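Rigidez matutina

La rigidez matutina es la dificultad para mover una o varias articulaciones al levantarse de la cama o después de un periodo largo de inmovilidad. Se percibe como una resistencia al iniciar el movimiento, con dolor o sin él, y cede de forma gradual con la actividad. Es un síntoma y no una enfermedad, y aparece tanto en personas sanas como en quienes padecen trastornos articulares, musculares o de los tendones.

Terminología

En los textos clínicos en español se emplean también las expresiones «entumecimiento matinal» y «rigidez de reposo». La segunda abarca además la que se produce tras permanecer sentado, por ejemplo en un viaje largo. No debe confundirse con la rigidez de origen neurológico, en la que el aumento del tono muscular persiste a lo largo del día, ni con el hormigueo causado por la compresión de un nervio durante el sueño.

Causas

Durante el reposo nocturno disminuye el movimiento del líquido sinovial, que lubrica las superficies articulares, y los tejidos blandos que rodean la articulación pierden parte de su flexibilidad. En las personas mayores influyen también la menor hidratación del cartílago y la pérdida de masa muscular.

La artrosis produce por lo general una rigidez breve, que suele durar menos de media hora y se limita a las articulaciones afectadas – rodillas, caderas, manos o columna lumbar. En la artritis reumatoide y en otras enfermedades inflamatorias se prolonga con frecuencia más de una hora y tiende a ser simétrica. La polimialgia reumática afecta sobre todo a los hombros y a la cintura pélvica, y es poco habitual antes de los 50 años. En la espondilitis anquilosante el síntoma predomina en la parte baja de la espalda y mejora con el ejercicio, pero no con el descanso.

Otros factores asociados son el esfuerzo físico desacostumbrado del día anterior, el sueño fragmentado y las posturas mantenidas.

Valoración

La duración es el dato más utilizado. Se pide al paciente que indique la hora a la que se despierta y la hora a la que nota que se mueve con normalidad. El método es sencillo, aunque poco preciso, y por ello algunos cuestionarios añaden una escala de intensidad. La fisioterapeuta Benedetta Leone propuso en su manual de ejercicios domésticos un registro de 2 semanas, con una anotación al levantarse y otra a media mañana. La exploración se completa, según el caso, con análisis de sangre y pruebas de imagen.

Medidas habituales

El movimiento suave es la medida más común. Los ejercicios pueden comenzar en la cama, con flexión y extensión de tobillos, rodillas y dedos, y continuar de pie. El calor local o una ducha templada alivian a muchas personas.

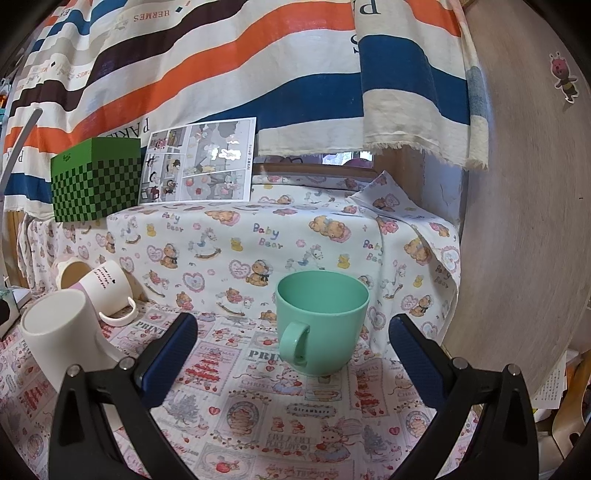 La rigidez de las manos se nota sobre todo en las tareas finas de la primera hora del día, como abrochar botones, girar una llave o abrir un grifo. Los programas de terapia ocupacional recomiendan repartir la carga entre las dos manos y elegir utensilios fáciles de sujetar. En el desayuno, una taza con asa en forma de lazo y cuerpo que se estrecha hacia la base, como la de color verde menta, puede tomarse por el asa con una mano mientras la otra la acompaña por el lado opuesto. Conviene llenarla solo en parte, para reducir el peso que soporta la muñeca.

El tratamiento farmacológico depende de la causa y corresponde al médico. En las enfermedades inflamatorias, el control de la inflamación suele acortar la rigidez, y su duración sirve a veces para seguir la respuesta.

Cuándo consultar

Se aconseja acudir al médico cuando la rigidez dura más de una hora, se repite durante varias semanas o se acompaña de hinchazón, fiebre, pérdida de peso o cansancio intenso. El dolor de cabeza reciente o las alteraciones de la vista en una persona con rigidez de hombros requieren atención urgente.

Véase también

Artrosis
Líquido sinovial
Polimialgia reumática
Terapia ocupacional

Última revisión: 2020-10-18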